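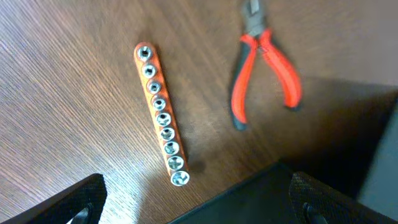 Ragnvald Åberg

Socket rail, 3/8 drive, orange, nine sockets in one row, roughly in size order. I want to store it flat in the bench drawer with the pliers beside it. The drawer is 32 inches wide. My question is whether to keep sockets on the rail or move them to a foam tray.

nayeli_h
Keep the rail. A cut foam tray fixes the layout, and the first replacement socket with a larger outside diameter won't fit its pocket.

Dhillon_R
Disagree. Rails slide when the drawer opens. I cut Teoh foam for mine and a missing socket shows up immediately.

nayeli_h
A gap on a rail shows up too. Put down a rubber liner and the sliding stops.

Ragnvald Åberg
Liner is cheap enough to try first. Separate issue: I sort on the wood table before anything goes in the drawer, and I don't want chrome scratching the top. Finish is oil, two coats.

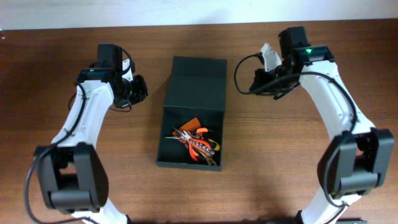 Re: Table finish

sixten_b
Oil won't stop dents from a dropped socket. Hardwax oil is a little better — still soft. Use a mat.

Dhillon_R
Agree on the mat. Pliers do more damage than sockets anyway, mostly at the pivot.

Ragnvald Åberg
Mat ordered. Liner goes in Sunday. Rail stays for now.

2,230 views | 81 shares | 2 bookmarks
Last updated: September
Contact | Copyright Drakgate Forums | Back to top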